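Radstead Community Help > Home Automation > Arms and Kits

Is the Jetley tabletop arm kit worth it for sorting at home?

Posted by Marwa Kabbaj in June

I have the Jetley kit on a 15 day trial and have to decide whether to keep it. I want it to clear a table into an open box. The items are mixed: bottles, small wood blocks, plastic containers, a tube, foil. The seller lists it for home use and says the gripper handles household objects up to 1000 grams. Nothing I own for this job weighs that much.
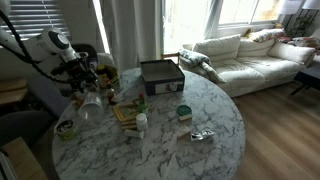 My main concern is the clear plastic. Blocks and solid-colored bottles give me very few missed grabs. With clear containers the arm often closes too high or too far to one side. I run the pick routine that came with the kit and have not changed any settings. Is that a limit of the kit, or can it be fixed? The Handness soft finger set is sold as an add-on and I don't want to pay for it if it won't help.

Ferhat Dursun
I have had the same kit since last year. Clear plastic is hard for the depth sensor, and new fingers won't change what the sensor reads. Try these before you spend anything:

Close the blinds or curtains on the bright side of the room. Strong daylight on a shiny top made mine much worse.
Go to Pick Settings and lower the approach speed to 5.
Run the calibration again with the table cleared. It takes 13 minutes on mine.
Stand containers upright if you can. Tilted ones are still hit or miss for me.

The Handness fingers are good for foil and soft wrappers, which the stock fingers tend to push along the table. If that is a small part of your pile, skip them. I kept my kit, but I mostly sort blocks and bottles with it. If clear containers were most of the job I would have sent it back.

sandhu_user
get the Sandhu one instead, better support

Marwa Kabbaj
Thanks Ferhat. I recalibrated with the curtains closed and it misses the clear ones less often, though it still misses. I'll try the lower speed tonight. Does the speed setting stay after a restart or do I have to enter it again?

Ferhat Dursun
It stays if you press Save to Arm. Apply only lasts until you power off.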